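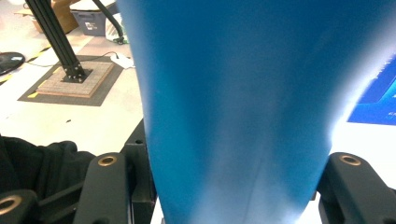

Gallery > Workshop > Packing Day at Orkdale

Packing Day at Orkdale

We use cookies to remember your gallery settings. By continuing to browse you accept this.

I love packing day! Everything in the workshop gets sorted, wiped and put somewhere sensible, and by the evening I can find things again. This time we had 23 boxes to fill for the move over to Erndale, and Miłosz Domański had drawn up a list so good that I've pinned it over my desk.

The bright end of the room is my favorite place to work. So much light comes in across that pale surface, and the blue looks wonderful in it — pale as ice on one side and really deep up top. The gray bin with the white label is one of ours too. I label everything now, after we lost a whole set of hooks in February and found them in with the tea towels.

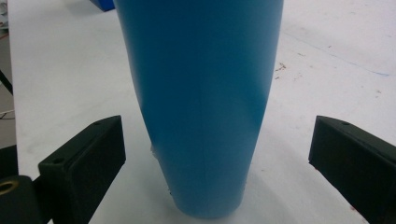

Color is how I keep a big pack under control, and I can't recommend it enough. Every corner of the workshop gets its own shade on the list, so anything that turns up late goes straight to the right pile (Miłosz wanted numbers, but he came around!). Blue is for the Sakamoto shelves. I also look everything over on a white table before it goes on the list, where small marks are so easy to spot, like the little pale scuff low down on the blue. It gets a note beside its name and that's all. Five things got notes this time, and I was thrilled with that.

More pictures from the Erndale end are coming once the shelves are up. I can't wait to start filling them!

Recent galleries
Shelf Day at Drokunar
The Great Hook Hunt
Sorting the Sakamoto Shelves
Orkdale Before the Move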